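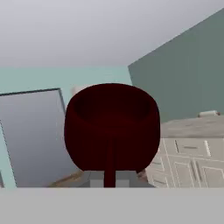 Question posée par Mirabelle_et_son_ours, rubrique Chiens > Éducation

Rappel perdu à 14 mois : stage en pension ou longe et patience ?

Bonjour à tous, je lis le forum depuis l'adoption mais c'est mon premier message, alors soyez gentils !

J'ai un croisé berger de 14 mois, 31 kilos, adorable à la maison et sourd comme un pot dès qu'on arrive au bois de Sutach. Jusqu'à ses dix mois il revenait au quart de tour, j'étais très fière, je me moquais presque des gens qui hurlaient après leur chien sur le parking (bien fait pour moi). Et puis l'automne est arrivé, il a levé un chevreuil, il est parti un bon quart d'heure, et depuis j'ai l'impression qu'il a tout oublié. Je l'appelle, il tourne une oreille, il me regarde – et il repart le nez par terre.

Ce que j'ai déjà essayé : les friandises Jika au foie, qu'il adore dans le salon et qu'il recrache dehors. Le sifflet, mais je crois que je l'ai grillé en sifflant trop. Me cacher derrière un arbre, il ne s'en est même pas rendu compte. J'ai aussi acheté un collier GPS Dremeo, au moins je sais où il est, mais ça ne le fait pas revenir.

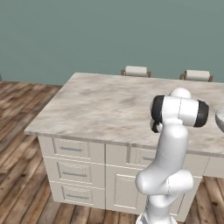

Du coup j'ai demandé des devis. Le club Nkuna propose un forfait de séances individuelles à 595 euros, avec moi présente à chaque fois. Et un autre éducateur prend le chien en pension trois semaines pour 1599 euros, il me le rend « avec un rappel fiable ». C'est tentant parce que je travaille beaucoup en ce moment, mais ça me fait mal au cœur de le laisser et je me demande si ça tient une fois rentré chez nous. Mon conjoint est pour la pension, ma mère est pour lui mettre une claque (non).

Est-ce que certains ont testé l'une ou l'autre formule ? Et en attendant, je le lâche encore ou plus du tout ?

Merci d'avance, et désolée pour le pavé !

2 réponses

Réponse de tontonbeagle

Garde tes sous. Longe de dix mètres, du poulet, et tu arrêtes de l'appeler pour rien. Le mien a fait pareil entre un an et deux ans, c'est l'adolescence. Maintenant il revient, enfin il revient quand il n'y a pas de lapin, c'est un beagle hein. La pension je n'ai jamais essayé donc je ne dirai rien, mais à ce prix-là j'espère qu'il rentre en sachant faire la vaisselle.

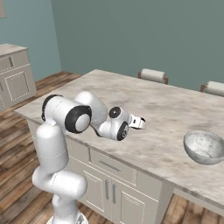

L'îlot de la cuisine et son plan de travail.

Ah et change de bois aussi. À Sutach c'est plein de gibier en février, forcément.

Réponse la plus utile (choisie par l'auteure de la question)
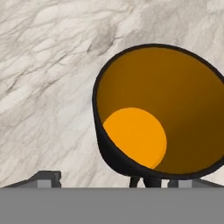

Solène Vaudry
Éducatrice canine, membre du forum

Coucou et bienvenue ! Ton message m'a fait sourire parce que j'ai eu exactement la même chienne que toi, en plus petite et en plus têtue, et que moi aussi je faisais la maligne sur les parkings.

Je commence par ta dernière question : non, pour l'instant tu ne le lâches plus en forêt. Chaque fois qu'il part et qu'il s'éclate, il s'entraîne à partir, et une poursuite de chevreuil vaut tous les bouts de foie du monde. Longe légère accrochée à un harnais, jamais au collier – avec son poids, s'il arrive lancé au bout, son cou prend tout (et tes mains aussi, mets des gants).

Ensuite, prends un mot tout neuf. Ton ancien « viens » est usé, ton sifflet sans doute aussi. Choisis un truc un peu bête, chez nous c'était « fromage ! », et pendant une semaine tu ne le dis qu'à la maison, juste avant de donner quelque chose de dingue. Puis dans le jardin. Puis sur un trottoir calme. Tu ne retournes au bois que quand il fait demi-tour avant que tu aies fini le mot, et là tu redescends en difficulté : tu l'appelles quand il est à trois mètres et qu'il ne renifle rien de spécial. Tu le récompenses, et tu le renvoies se promener ! Beaucoup de chiens ne reviennent plus parce que le rappel veut dire qu'on rentre à la voiture.

Pour la nourriture recrachée, souvent le chien est trop excité pour manger. Essaie le jouet, ou une petite course avec toi, certains bergers préfèrent largement.

Côté devis, moi je prendrais les séances avec toi. Trois semaines en pension, il va surtout apprendre à revenir vers le monsieur, dans le terrain du monsieur, et il te restera tout le transfert à faire à la maison. Si tu y vas quand même, demande à assister à une séance avant, demande quel matériel est utilisé (collier électrique = tu pars) et combien de cours de suivi sont compris. Un « rappel fiable » garanti sur papier, je me méfie, je ne le signerais pas pour ma propre chienne.

Et s'il te manque de la place pour qu'il coure, regarde s'il y a un terrain clôturé à louer à l'heure près de chez toi. Le nôtre fait presque 2000 m², on y va le samedi matin et ça sauve la semaine.

Commentaire de Mirabelle_et_son_ours

Merci mille fois tous les deux ! Longe commandée, j'ai pris « raclette » comme nouveau mot, mon conjoint refuse de le crier en public. J'appelle le club lundi.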